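Setting Up the Boltell Projector, Part 2: Placement, Focus and Sound

By Mitiku Belay
30th March

If you've come straight from Part 1, your Boltell is out of its box, the lamp cover is clicked shut and the remote has batteries in it. Good! Now we find it a place to live. I've set up three of these now (mine, my sister's, and one at work that gets moved every other week), so I'm going to tell you the way I do it, and where it's different from the leaflet I'll say so.
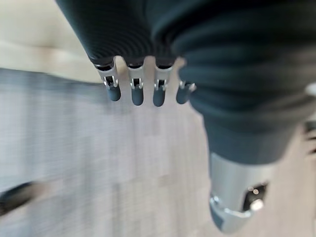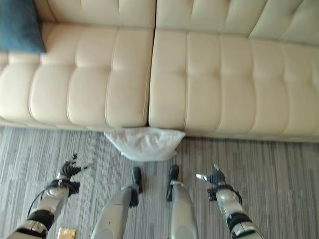
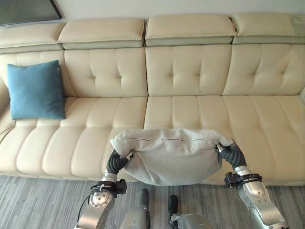

2.1 Before you plug anything in

Work out where people sit first, then the screen, then the projector. I did it backwards the first time and ended up with a lovely big picture that I could only see properly from the hallway.

You'll need:
the projector and its power cord
the short HDMI cable (the long one is for ceiling mounting, leave it in the bag)
a tape measure
a screen or a plain pale wall
painter's tape

1. Sit in your usual seat and look straight ahead. Have somebody put a strip of tape on the wall at your eye level.

2. Put a second strip a hand's width below the first. That's where the bottom edge of your picture should land. The leaflet says to center the picture on your eye line, and I guess that works if you like sitting bolt upright, but I don't.

3. Measure from the wall to wherever the projector will stand. The lens wants at least 50 inches. Any closer and the focus ring runs out of travel before the corners get sharp.

4. Check that you can reach an outlet without the cord crossing a walkway. If you can't, go around the edge of the room with an extension and tape it down.

CAUTION: Keep the vents on both sides clear. Don't push the projector into a bookcase or set it down on a blanket or cushion. It gets hot in there, and it will shut itself off in the middle of your movie.

2.2 First power-on

5. Take off the lens cap. (Yes, I know. I've done it too.)

6. Plug in the power cord and wait for the steady amber light. Blinking amber means the lamp cover isn't closed all the way, so go back to Part 1, step 9.

7. Press and hold the power button until you hear the fan. The logo takes a little while to show up and it'll look dim and kind of pink at first. Leave it alone, it's warming up.

8. Pick your language, then choose "Table, front" as the position. If you pick "Ceiling" by accident you'll get everything upside down, including the menu you need to fix it. Press the round button three times to start over.

9. Skip the network page for now. It's in Part 3.

2.3 Getting the picture square

10. Turn the front foot until the bottom edge of the picture sits on your lower strip of tape.

11. Look at the left and right sides. If one is taller than the other, the projector isn't facing the wall straight on. Turn the whole thing a tiny bit – really tiny, a nudge with one finger – and look again.

12. Only when it's as close as you can get it by hand, open Picture > Keystone and tidy up what's left. I try to stay under five clicks. More than that and small text starts to look mushy.

13. Open Picture > Test Grid and turn the focus ring until the lines in the middle are crisp. Then check a corner and split the difference if you have to.

14. Peel off your tape.

NOTE: Do the focus again after the projector has been running for half an hour. It drifts a little as it heats up. Mine has done it from day one and I've stopped worrying about it.

2.4 Brightness and lamp mode

There are two lamp modes. Standard gives you 875 lumens and Quiet gives you less, with a much softer fan. The lamp is rated for 4,000 hours in Quiet. I use Quiet for anything after dark and Standard for afternoon soccer with the curtains pulled.

15. Go to Lamp > Mode and choose one. You can change it any time, but the picture may flicker for a second when you do.

16. Set Lamp > Sleep to whatever suits you. It comes switched off, and I fall asleep during nearly everything, so mine is on the shortest setting.

2.5 Sound

The built-in speaker is okay for the news. For movies I run a Prundell soundbar, and the hookup is easy.

17. Turn both machines off.

18. Run the audio cable from the green socket on the projector to the AUX socket on the soundbar.

19. Turn the soundbar on first, then the projector.

20. In Sound > Output, choose "Line." If voices don't match lips, raise the delay to 300 and work down from there until it looks right to you.

CAUTION: Turn the soundbar volume way down before step 19. There's a pop when the projector wakes up, and at full volume it will scare the dog.

The wall bracket and the ceiling kit both get their own part, which I'm hoping to finish in May. Until then, don't hang the projector from the soundbar bracket. It fits, but the screws aren't meant for that weight.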